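Tirholm 711 User Guide
Section 4: Time lapse recording

Time lapse mode takes a still photo at a fixed interval and joins the photos into a video clip when you stop. Sound is not recorded in this mode.

Before you start

Charge the battery fully or connect the camera to a wall outlet with the supplied cable. Check that the memory card has enough free space. The remaining recording time appears in the top corner of the screen after you choose an interval.

Setting up a time lapse

1. Attach the camera to a tripod or to the Gutus clamp mount. Tighten the collar until it clicks.
2. Hold the Mode button for 2 seconds. The mode menu opens.
3. Select Time Lapse and press OK.
4. Choose an interval. The choices are 2, 10 and 30 seconds. Use 2 seconds for people or traffic, 10 for clouds and 30 for plants or building work.
5. Select Lock Exposure if the light will stay the same. Leave it off for sunrise and sunset.
6. Frame the shot, then press the shutter button halfway to set the focus.
7. Press the shutter button all the way. The front light blinks green each time a photo is taken.

Note: The screen turns off after 30 seconds to save power. Press any button except the shutter to turn it back on. This does not interrupt the recording.

Stopping and saving

1. Press the shutter button once.
2. Wait while the clip is put together. A progress bar is shown – long recordings take several minutes.
3. When Saved appears, you can turn off the camera or start again.

Caution: Do not open the card door while the progress bar is showing. The clip may be lost and the card may need to be formatted.

Keeping the original photos

By default the photos are deleted once the clip is saved. To keep them, go to Setup, then Storage, and turn on Keep Stills. They are placed in a separate folder with the same number as the clip.

If the clip flickers

Flicker is usually caused by indoor lighting. Set Anti-Flicker to match your local power supply and record a short test. If the flicker remains, turn on Lock Exposure and try again.

To copy clips to a computer, install the Dridside transfer program and follow the steps in Section 5.

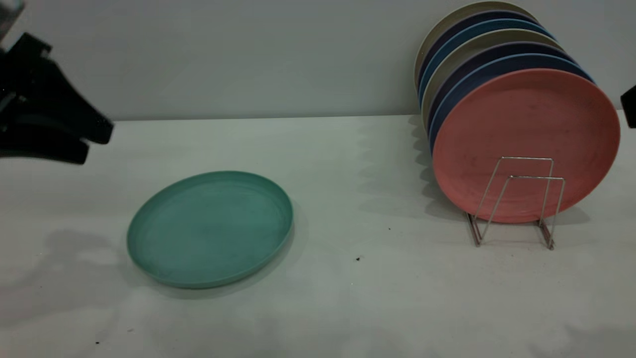
Clips can also be copied with a card reader. Turn off the camera before you remove the card, and leave the folder names as they are – the camera cannot play back clips from a renamed folder.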